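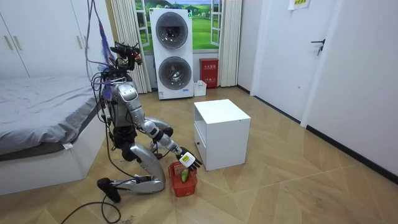
Let the planner change its mind

I have been writing control code for legged machines long enough to have opinions about kneeling, and my strongest one is that kneeling is where you find out whether your software is any good. Walking gets the videos. But put a humanoid down on one side of a small red basket, ask it to reach in for something long and green, and every shortcut you took in the planner comes and finds you.

Think about what has to go right with the hand hovering over the rim. The knee and the toes are holding the body up. The arm is stretched out and down, so the weight has moved forward. The basket is shallow on clearance and light enough that a clumsy knuckle will shove it into the bedside cabinet. In the old way of doing things (my way, for years, I'm not throwing stones) you had a balance controller that knew nothing about vegetables and a grasp planner that knew nothing about knees. One handed a target to the other and hoped.

I think that split has had its day, and I'm delighted to see it going.

What won me over was a stack called Ulent, which a small group in Wultville has been building. The idea is easy to say. Instead of planning a reach, freezing it and playing it back, the planner works out a short stretch of whole-body motion, uses the first sliver of it, then throws the rest away and plans again with fresh camera data. Ulent does this every 40 milliseconds. Balance, arm and fingers all sit in the same problem, so if leaning a bit further would tip the robot, the reach bends to suit, and if the basket moves, the target moves with it.

Fotini Nikolaidis, who wrote most of the solver, showed me her logs from one afternoon of floor pick-ups: 114 attempts, and in 60 of them the final grasp was not the one the planner first chose. More than half! My first reaction was that something must be broken. Hers was that the first choice had been made from half a metre away, with the rim hiding most of the object, and why on earth would you stick to it?

She's right, and I've been boring my colleagues with it ever since. We treat a change of plan as a fault. We log it as a warning, we put filters in to damp it down. Yet a person reaching into a basket shifts their fingers the whole way in and would never call that dithering.

There is a fair case against all this, and Senad Živković makes it better than anyone. He looks after the older Deligiannis code, which plans once and commits, and he can tell you precisely what his robot will do next. When it goes wrong he opens one file and reads the plan. With a replanner you may have 200 plans to look through for a single reach, each slightly different, and the one that caused the trouble might have been thrown away long before the hand got there. I spent a miserable June doing exactly that kind of digging, so I won't pretend he's exaggerating.

But that is a tooling problem, and tooling problems can be solved by ordinary people with a bit of patience. We have Warent now, a log viewer that draws the discarded plans as faint lines behind the live one and lets you drag back and forth through them. The first time I used it I found a bug in the knee contact model before my tea had cooled: the planner believed the shin was flat on the floor for two cycles when only the knee was. I had been hunting for that one for weeks.

So my plea to anyone starting a manipulation stack this year is to put the legs and the hands in one planner from the beginning, even if it runs slowly at first. Spend the time you save on a decent viewer. And do your early tests down on the floor, with cheap baskets and awkward vegetables, where the whole body has to join in.

Senad and I are still arguing about the contact model, by the way. He wants it fixed for the length of a reach. I want it estimated afresh every cycle, and I've got a branch that nearly works.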